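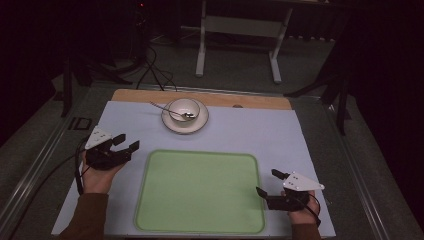 4.2 Recording a set

1. Put the objects back in their starting places.
2. Hold one gripper in each hand and keep both cables clear of the work surface.
3. Start recording, then do the task at normal speed.
4. Stop recording once both grippers are clear of the objects.
5. Repeat until you have 300 examples. Label each failed try "redo".

Note: Rest your wrists between batches.

Caution: Do not pull on a caught cable. Stop recording and free it by hand.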